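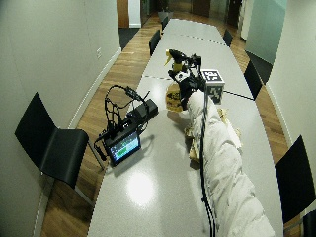 Ticket: Captions and map pins wrong on Narnholm cave dwelling pictures
Status: Closed
Opened: Monday, January 29, 2018
Product: Drovano Picture Library, public search and download
Requested by: Damián Galindo, Wudby Museum
Assigned to: Hermenegildo Xolalpa, Library Support
Priority: Normal

Description of the problem

The Museum holds a license for the full Narnholm collection, which consists of 683 pictures of the rock-cut settlement and the lower burial ground. In preparing a printed guide, the Museum found that many pictures of the upper terrace carry captions belonging to the lower burial ground. A view of the grain pits, for instance, is captioned "Entrance to chamber tomb, looking north." The pins on the collection map are wrong for the same pictures and place them on the far bank of the river.

The pictures themselves open and download correctly. The fault was seen in two different browsers and on both staff and public accounts. The guide is due at the printer, and the Museum asks whether the captions may be relied on for any part of the collection in the meantime.

Support, first reply

Thank you for your report. The fault has been confirmed. Captions on the search page, on the single picture page and inside the downloaded file all show the same wrong text, so the error is in the stored record and is not a display fault. Please do not use the captions for the upper terrace until this ticket is closed. Please also send the reference numbers of any pictures you have already placed in the guide.

Requester

The reference numbers are attached as a list. Please note that the captions were correct in October, when the Museum made its first selection. A printed contact sheet from that time has been kept, and a copy can be supplied.

Support, second reply

The contact sheet would be of use. Kindly send a copy with the reference numbers legible.

Support has compared the present records with the stored copy made before the collection was moved to the Sarantis catalog system. In the old catalog, each picture was identified by an area letter followed by a number. The upper terrace and the lower burial ground were photographed in separate seasons, and both sets were numbered from one. The import dropped the area letter. Where the same number existed in both sets, the burial ground record was written over the terrace record. This accounts for the map pins as well, as the position is held in the same record.

Pictures of the river gate, the wine press and the approach road were not affected. Their numbers do not overlap with any other set, and their captions may be used.

Requester

Copy of contact sheet sent. The Museum has one further question. Several terrace pictures are credited to the burial ground photographer. Is the credit line part of the same fault? The Museum is required to print credits exactly as given and does not wish to name the wrong person.

Support, third reply

Yes. The credit line, the season and the keywords were all overwritten. The rights terms are the same for both sets, and your license is not affected. Please hold the credit lines until the corrected records are in place.

Action taken

The area letter has been restored to every reference number in the collection. Terrace records were loaded again from the stored copy and checked against the contact sheet. The search index was then rebuilt. Old reference numbers will continue to find the right picture, but where a number belongs to both sets the search will return two results, and the user must choose by area.

Five pictures could not be matched by record alone. These show plain rock walls with no caption in the old catalog. They have been marked "Location not confirmed" and are withheld from the map.

Note to license holders

Files downloaded before the correction still contain the old text. The caption inside a saved file does not update. Please download the files again and replace the earlier copies.

Requester

The Museum has downloaded the terrace files again. Captions, credits and pins agree with the contact sheet. None of the unconfirmed pictures is used in the guide. The ticket may be closed.

Closed by: Hermenegildo Xolalpa
Resolution: Records corrected
Related articles: Reading a reference number; Credit lines in print; Replacing saved files after a caption change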